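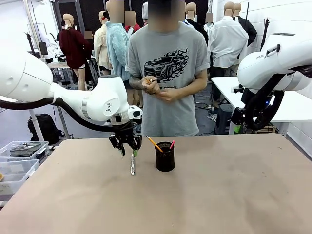
Déposer un jeu de données de durabilité sur le portail Benenico

La présente procédure s'adresse aux organisations membres du réseau qui souhaitent verser un jeu de données environnementales ou sociales au portail Benenico. Elle remplace les consignes diffusées en avril.

Avant de commencer

Le déposant doit disposer d'un compte validé par son organisation. Les comptes ouverts pour le programme Hekamside restent valables et n'ont pas à être recréés. Les fichiers sont acceptés au format CSV, encodés en UTF-8, dans la limite de 200 Mo par fichier.

Étape 1. Préparer le fichier

La première ligne contient les intitulés de colonnes, sans accent ni espace. Les unités figurent dans une colonne distincte et non à la suite des valeurs. Une donnée manquante se signale par une cellule vide ; le zéro est réservé aux valeurs effectivement nulles. Toute information permettant d'identifier une personne doit être retirée.

Étape 2. Remplir la fiche descriptive

La fiche comporte 28 champs, dont la période couverte, le territoire, la méthode de collecte et la licence. Les champs marqués d'un astérisque sont obligatoires. Pour les données de consommation d'eau ou d'énergie, il convient d'indiquer si les valeurs sont relevées ou estimées.
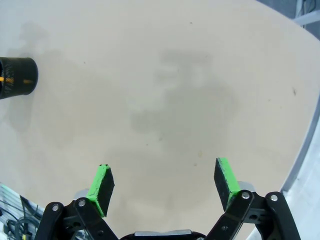

Lorsque les deux modes coexistent dans un même fichier, une colonne supplémentaire précise le mode retenu pour chaque ligne.

Étape 3. Contrôler la cohérence

L'outil Edau, accessible depuis l'onglet « Vérification », signale les doublons et les unités non reconnues. Le code 1066 correspond à une période incomplète : il n'empêche pas le dépôt, mais doit être justifié dans le champ « Remarques ».

Étape 4. Transmettre le dépôt

Cliquer sur « Soumettre », puis conserver le numéro d'enregistrement affiché. Le fichier est examiné selon la grille Wong, consultable dans la rubrique « Documents ». En cas de demande de correction, déposer une nouvelle version sous le même numéro, sans supprimer la précédente.

Les dépôts destinés à la prochaine édition du recueil sont reçus jusqu'au 16 juillet.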